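1/ Third video this month telling me anyone can teach a robot arm to solder "just by showing it." I have been around one of these setups enough to have opinions. Short thread.

2/ The pitch, as Listico puts it on their sign-up page: you steer the arm by remote control, the software records what you did, and after enough tries it does the job alone. Fine. "Enough tries" is carrying that whole sentence.

3/ Our count is 289 recorded runs, all one task: iron out of the stand, tip to the pad, iron back. Every one of those was a person driving. So far I'd call it a very slow way for a human to solder.

4/ And soldering by remote is miserable. By hand you feel the tip touch the pad. Through the Doto controller you feel nothing, so you creep down and guess. The robot then learns from your guessing.

5/ The bench at Clelley, red arm, small green board, solder on a spindle: 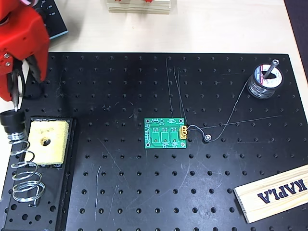
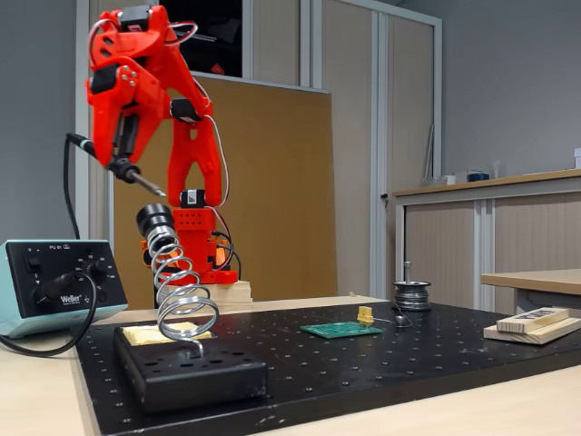 6/ Nieto replied that I'm being unfair – a new hire is bad at soldering for the first week too, and 289 tries is only a few afternoons of practice.

7/ Sure, but a new hire can be told "hold it there a second longer" and the next joint is better. You can't tell this thing anything. You go back and record more, and if half your old runs have the bad habit in them, you get to decide which ones to throw out.

8/ Also ask what moved between runs. Same board, same spot, same lamp? Then what you have is an arm that knows one spot. We shifted the board a little and the success rate we were so proud of went to 6 out of 100.

9/ The answer I get is always more data. Someone suggested 2000 runs by the end of July. Maybe that does it! I'd like to see the number with the board turned sideways before I believe it.

10/ I don't think the idea is junk. Showing beats writing out every joint angle by hand, and I've done that too. But if a demo video doesn't say how many runs went in and how many failed, I assume the answer is a lot and a lot.

11/ Back to recording tomorrow. I have the controller until noon.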